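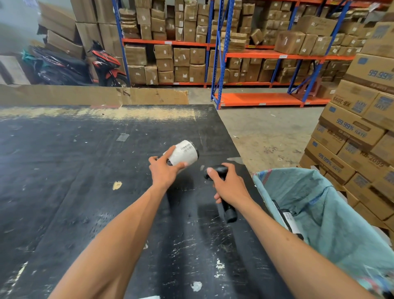
Clekbridge Table Tennis Club — Members' Board

Topic: Which glue for new rubbers?

plisside_lefty
I want to change the rubbers on my bat before the July matches. Until now the shop did it for me, but the shop in Cistley has closed. Water-based glue, or the adhesive sheets? I have never used either of them.

slowloop
Water-based, always. Two thin layers on the sponge, one on the wood. Wait until the glue is completely clear, then press with a roller.

Uzor77
I don't agree with slowloop. For a first time the sheets are easier, and you can play the same evening. My last one stayed on for a full season.

slowloop
And when you took it off? With my sheet, small pieces of wood came away too. I had to sand the blade — a good blade, 60 dollars.

Uzor77
You pulled it along the wrong direction, I think. Pull slowly and across, from the corner.

backhand_only
Both can work. But please seal the blade first, with one thin coat, and leave it for 24 hours. I waited only 12 and it was still sticky.

plisside_lefty
Thank you all. I will seal it and try the water-based glue. Do I cut the rubber before or after?

slowloop
After. Use a new knife and turn the bat, not the knife.

Uzor77
I use scissors. It is fine.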